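Plenddale night class promises control-panel skills in 24 evenings. Some in the trade want to see the wiring first

PLENDDALE, March 31, 2019 – A new evening course in basic electrical controls has filled all 30 of its places before its first session, and the people running it are pleased with themselves. Whether the course will do what its flyer says is a harder question, and two visits to the workroom did not settle it.

The course is run by Nelten, a small training outfit on the second floor of the old Malhotra building, above the tile showroom. It costs $560 for the full run, tools included, and it promises that students with no background in the trade will leave "ready for the panel shop." That phrase is printed on the flyer in bold type. The same flyer says nothing about who decides what ready means.

Reiko Takeda wrote the syllabus and will teach most of it. She spent years building and repairing control panels before she moved into training, and she is plain about what she is selling.

"It's push buttons, contactors, relays and terminal blocks," Takeda said. "You learn what each one does, you learn to put them together so a motor starts and stops when it should, and you learn to find out why it didn't. I'm not making electricians. I never said I was."

The flyer comes close to saying it for her. A line near the bottom lists "industrial electrician" among the jobs that graduates "may go on to explore." Asked about the line, Takeda said she had not written it and would have left it out. It was still on the flyer pinned up by the stairs a week later.

What students get for their money

Each evening lasts two hours. The first six are spent on identifying parts and reading simple drawings. Students then move on to start and stop circuits, then to holding circuits, in which a relay keeps itself energized after the button is let go. Fault finding takes up the last third of the course. Every student is supposed to wire, test and take apart the same basic circuit until it can be done without the drawing.

Takeda puts a lot of weight on the taking apart. Parts are shared among the groups, and every piece has to come back in a state the next group can use. A student who strips a screw or snaps a terminal cover writes it down in a log and replaces the part from the spares cupboard.

That is a sensible way to stretch a small budget. It also means that by the end of the course students will have learned on parts that have been screwed and unscrewed by a good many other people. Takeda sees no harm in it. "Half of what you touch in a real plant is older than you are," she said.

The worktable has a brown mat over it, and the materials laid out there are modest. Small electrical parts share a green plastic tray with a switch box that has a red button, and a longer control box with four round push buttons sits in front. A hard plastic tool case lies at the near side of the table. 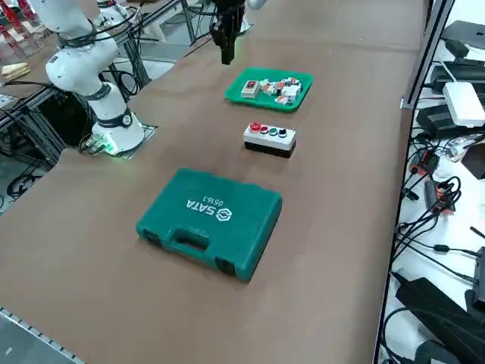 Doubts from the other side of the hiring desk

Hinata Tsuchiya manages the panel shop at Ferkitine, which builds pump and fan controls on the east side of town. It is the kind of place the flyer seems to have in mind. Tsuchiya has not been asked to take on any of the graduates, and he was surprised to hear that his line of work was being mentioned at all.

"I'd look at anybody who can strip a wire cleanly and read a drawing," he said. "But I'd be looking at them for a helper's job. I have had people come in with a certificate from somewhere who couldn't tell me the difference between a normally open contact and a normally closed one. So the certificate does very little for me."

His shop gives applicants a bench test of its own. They are handed a drawing and a bag of parts and left alone with them. Of the last 56 people who took it, he said, most did not finish. Several had completed short courses of one kind or another. He would not say which.

Tsuchiya did have a good word for the list of topics, which he read through twice. He liked that fault finding got so many evenings. He was less taken with the class size. With 30 students and one regular instructor, he said, the slow ones will be stuck waiting and the quick ones will be bored, and a person can get into bad habits with a screwdriver long before anyone walks over to check.

Nelten says the class will be split in two, with a second instructor covering one half. That instructor had not been hired at the time of writing. Takeda said she had someone in mind and expected an answer soon. She said the same thing on both visits.

The certificate

Students who attend at least 20 of the 24 evenings will receive a certificate. There is a practical test at the end, but failing it does not keep a student from getting the certificate, which simply says that the course was completed. Those who pass have an extra line added.

This is the weakest part of the plan. An employer who glances at the page would have to know to look for the extra line, and would have to know what its absence means. Takeda agreed that the wording could be clearer and said it may be changed before the first certificates go out. She defended the principle, though. People who come out after a day's work and sit through two hours of relays ought to have something to show for it, she said, even if they freeze up on test night.

The certificate is Nelten's own. It does not count toward a state license, and it does not replace any of the hours an apprentice has to log. The flyer does say so, in smaller type, on the back.

Then there is the matter of what the students won't do. The practice circuits run at 24 volts, which is the right choice for a room full of beginners. Larger motors and live work at line voltage are left out entirely. A graduate will have pressed a good many start buttons by the end, and will have had no practice with the heavier wiring that those buttons control in a working plant. Takeda plans to cover that ground with talks and handouts, plus one trip to see an installed panel. The site of the trip has not been arranged.

Who signed up

The list of students is a mixed one, according to Nelten. It includes warehouse workers, a few people who maintain apartment buildings, two retired machinists and a bakery owner who is tired of paying for service calls on her dough mixer. Fewer than half said on the sign-up form that they were looking for a new job.

That may turn out to be the course's best protection. Someone who wants to know what is behind the button before calling for help could get fair value from 24 evenings of this. The building maintenance people in particular stand to gain, and Tsuchiya said as much without being asked. A person who can describe a fault properly over the phone saves everybody an hour, in his view.

The ones with more at stake are those who read the bold type and took it at its word. Nelten does not offer job placement and has no agreement with any shop in Plenddale. It has no past results to point to, this being the first run. The company said it will ask graduates about their work six months after the course ends, and will publish the answers. It did not say what it would do if few of them reply.

Refunds are available up to the third evening, less a $30 charge for handling. After that the fee is kept. Tool kits stay in the room until the final session, when students may take them home.

The first session is in May. A second run is already being advertised for the fall, on the same flyer, with the same wording. A waiting list is open at the Nelten office, and there is no charge to be put on it – the deposit is taken only when a place comes up.

Tsuchiya said he would be glad to come in on test night and watch. Takeda said he would be welcome, provided he left his own bag of parts at home.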